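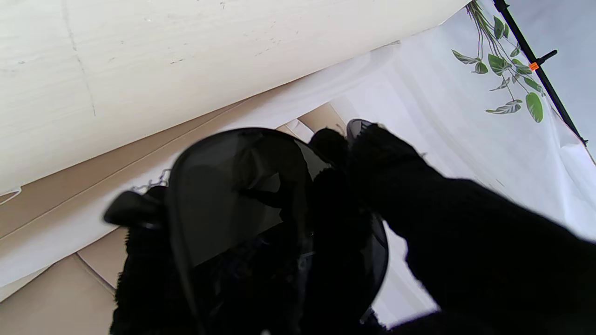

I love the wrist camera, and I think most of us set up our cells as if it didn't exist. We stand beside the arm with a coffee, look at the part from human height, nudge a lamp until everything seems nice and clear, and then go off and tune grasps for a week. The wrist sees a different room! Go down there and the black finger fills the lower right of the view, big and blurry, in the same kind of soft black material as the shaggy stuff it is reaching over, with bright light pouring through the white sheet behind. The smoked visor throws a gray streak back at you. From a standing position you would swear there was plenty of contrast. At the wrist, the finger and the thing it wants are very nearly one dark shape.

So my opinion, which I have been pressing on anybody at Codeditz who will stand still, is that the wrist view should be the first thing you set up and the first thing you check every morning. Before the grasp parameters, before the speed limits get raised, before anyone touches the calibration target.

I came to this the slow way. Our pick cell runs on an arm from Besatberg, and for its first few months I did what the old checklist told me: joint homing, tool offset, calibration, grasp test, lights. Lights were last, one line, "verify adequate." Adequate for whom? I verified them with my own two eyes, which are very good at fixing bad lighting without telling me. Then the cell would miss dark parts, and I'd go back to the tool offset, because the tool offset was a number and I like numbers. I spent 7 days on that offset once. It was fine the whole time.

Yevdokiia Didenko got me out of it. She put the live wrist feed up on the big monitor, jogged the arm down over a black part, and then unclamped the lamp and walked it slowly around the cell while I watched. What a wonderful half hour that was. Edges came up out of nowhere. At one position, low and off to the side, you could see the nap of the fabric and pick out where the finger stopped. We taped the floor under that spot and I have defended the tape ever since.

What I do now is simple enough. I jog to the approach pose, 60 mm above the part, with the darkest thing we handle sitting in the cell. I lock the exposure, because auto exposure and a bright backdrop are a terrible pair: the camera looks at all that white, decides the day is sunny, and everything black goes to mud. I bring the backdrop brightness down until it stops blowing out. Only then do I add light from the front side, and I keep going until I can trace the outline of the finger on the monitor with my own finger. If I can't trace it, I don't run. After that comes the shiny stuff, visors and lids, where I turn the lamp a little at a time so the reflection slides somewhere harmless.

There is a fair argument on the other side, and Dennis Wainwright makes it better than I can. He says a cell that needs careful light is a fragile cell, and that the perception software ought to cope with whatever the room gives it. He would rather feed it varied lighting from the start and let it get tough. I agree with more of this than he thinks. Vary the light, by all means, and vary it a lot! But choose the variation, and write it down. A lamp that has sagged on its pole since last August is only drift, and when the misses start you won't know which of the two you have.

He also says the soft coverings on the fingers are my own fault, and there he has me. They're gentle on delicate parts, and they keep the fingers from clacking on anything glossy, but I picked black because black was what came on the roll. We have tried a pale gray set from Druler. The outline is far easier to see against dark parts and, of course, worse against the white backdrop. I'm keeping both sets on the hook by the controller and swapping by job, with the light check done again after each swap. Fingers count as part of the view, so changing them means the setup starts over.

The upkeep side gets even less attention, and it's the part I enjoy most. Fuzzy material sheds. Lint gets onto the camera window, and a soft smudge on a wide lens looks a lot like a slightly dim room, so people reach for the brightness knob. Wipe first. I wipe the window at the start of every shift, tug each covering to see whether it has crept, snug the clamps, and save one still from the approach pose with the same dark part in the same place. I have 780 of those stills now. Flipping through them is the best maintenance record I own; you can watch a clamp give up over a couple of weeks, plain as a flower wilting.

The whole routine takes me around 35 minutes when something has moved and much less when nothing has. Oksana Boiko has started doing it on the second cell, and she has already changed my order, wiping the window after the clamps so that whatever she shakes loose gets cleaned up too. Her order is better. I've rewritten the checklist with the wrist view on line one, and the old "verify adequate" line is crossed out in marker on the copy taped to the cabinet door.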